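Tisgate Used Furniture Listings, version 3

A table of secondhand furniture ads from the Fledlow board, covering Waseo and the towns close enough to drive to with a borrowed van. Each row is one ad. There are 2692 rows. Please read the section on dimensions before you plot anything.

What this is

Fledlow is a local classifieds board where people sell couches, tables, dressers and the like. Tisgate is a cleaned-up copy of the furniture ads, with prices, stated sizes, stated condition and the free text, minus anything that points to a particular seller. I started it to settle a simple question: do asking prices for used couches in Waseo follow size, age or material? After three versions I would say the data does not settle it, and I'm suspicious of anyone who gets a clean answer out of it.

People keep asking for a "market value" column. There isn't one and there won't be. An ad records what a person hoped to get. It doesn't record what anybody paid, or whether the thing ended up on the curb. Fledlow removes an ad when the seller marks it closed, and "closed" covers sold, given away, kept, and got tired of answering messages.

Files

listings.csv is the main table, in UTF-8 with commas and a header row.
text.csv has the ad text after redaction, joined to the main table on listing_id.
measured.csv has tape-measure readings for the pieces I was able to check.
changes.txt says what moved between versions.

Columns in listings.csv

listing_id: made up for this release. It does not match the Fledlow number, and you can't work backward from it.
category: couch, armchair, table, dresser, bed frame, shelf, other. Assigned by hand. See below for how much to trust "other."
asking_price: whole dollars, as first posted. Free items are 0. Ads that said "make an offer" are blank.
price_drops: how many times the seller lowered the price while the ad was up.
width_in, depth_in, height_in: inches, as claimed by the seller.
material_claimed: whatever the seller wrote, with case and spelling tidied.
condition_claimed: new, like new, good, fair, needs work.
age_claimed: years, if given. Often a guess, and the guess usually favors the seller.
smoke_free, pet_free: yes, no, or blank. Blank means the seller didn't say.
pickup_floor: ground, upstairs, elevator, blank.
days_up: days between first posting and removal, rounded up.

Dimensions, and why I don't believe them

Almost 2000 of the ads give a width. That sounds like a healthy share until you look at where the widths pile up. Sellers love multiples of six. They love seven feet. A good number of couches have exactly the same three measurements, to the inch, as the floor model in some store listing, and I think the sellers went and found something that looked like their couch and copied the numbers over. I can't prove that row by row, so I haven't flagged it. I would treat any stated size as a rough claim about the kind of couch, with a real tape measure involved in a minority of cases.

Engebretsen, the resale warehouse out past the rail yard, takes in some of the pieces that don't sell on Fledlow. The owner let me go through with a tape and match what I could to its original ad. I ended up with 59 pieces, which are in measured.csv. The gaps are bigger than I expected for depth and smaller than I expected for height. Depth is a mess partly because people disagree about what it means. Some measure the seat. Some measure wall to front edge. A few seem to measure the thing on its side.

Do not use measured.csv to build a correction factor for the rest of the table. Several people have tried this with the earlier versions. The pieces at Engebretsen are the ones that failed to sell, and one reason a couch fails to sell is that the buyer shows up and it doesn't fit. You would be correcting everybody's numbers using the worst offenders.

Condition

"Good" is meaningless. I kept the column for completeness and dropped it from my own work. "Like new" is slightly better, in that sellers who use it also tend to state an age. "Needs work" is the only value I would lean on, for the obvious reason that nobody gains by exaggerating it.

Material

Sellers write "leather" for leather, bonded leather, faux leather and once for a brown corduroy loveseat whose own ad text called it corduroy in the next sentence. I left the claim as written. If you need real materials, this is the wrong dataset. Wood is no better. "Solid wood" shows up on shelves that the ad text says came flat in a box.

How it was collected

With written permission from the people who run Fledlow, from a weekly export they sent me. I didn't scrape anything. The export includes only ads that were live when it ran, so anything posted and gone between exports is missing. That bites hardest on the good cheap stuff, which goes in an afternoon. If you average the prices in this table and conclude that used furniture in Waseo is overpriced, you may be right, but the table can't show it, as the bargains left before I could see them.

July is overfull. Leases turn over, people are desperate, and the same couch may be posted by two roommates at two prices. I merged duplicates where the wording matched closely. I'm sure I missed some, and I'm fairly sure I merged at least one pair that really were two couches.

Redaction

Names, phone numbers, street names and apartment numbers were taken out of the text by a script and then by me reading it. Cross streets and "by the old bakery" type directions were taken out too. If you find something I missed, tell me and don't post it in the issue tracker, where everybody else can read it.

Seller photos are not part of the release. They show the insides of people's homes, and the sellers agreed to put them on a local board for a while, which to my mind is a different thing from handing them to whoever downloads a zip file.

Labels

Category was assigned by me, with a second pass by a friend over a sample. We agreed on nearly everything except futons, daybeds and "other." A futon is a couch in this table if the ad calls it a couch, and a bed frame if the ad calls it a bed. I don't defend this. It was the rule we could both follow without arguing.

Reasonable uses

Teaching people to clean messy tables. Looking at how sellers describe things. Checking whether asking prices drop the longer an ad stays up (they do, though look at price_drops before you get excited, because most sellers never touch the price at all).

Uses I would push back on

Appraisal tools. Anything that tells a person what their dresser is "worth." Comparing Waseo with another city on the strength of this alone. Any claim about smoke or pets, given how many people leave those blank and how easy it is to guess why.

Known problems

Some prices are for sets and some for single chairs, and the ad doesn't always say which.
Sectionals are sometimes measured per piece and sometimes along the longest side. Width for sectionals should probably be ignored.
days_up is inflated for sellers who forget their ad exists.
The "other" category contains a church pew, assorted stools and several things I would not call furniture.

Citation

Kongkaew, Apinya. Tisgate Used Furniture Listings, version 3. Please name the version. The category rules changed between releases and the numbers don't line up across them.

Contact and corrections

Apinya Kongkaew maintains this alone, in the evenings. Corrections with a listing_id and a reason get looked at. Messages saying the data "feels off" don't, mostly since I agree with them and can't do anything with that.

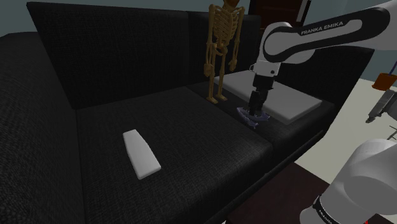 Requests for new columns go in the same place. Seat height has come up more than once, and I have said no each time: too few sellers mention it, and those who do are usually describing a recliner. Send me a better source for it and I'll reconsider for the next version.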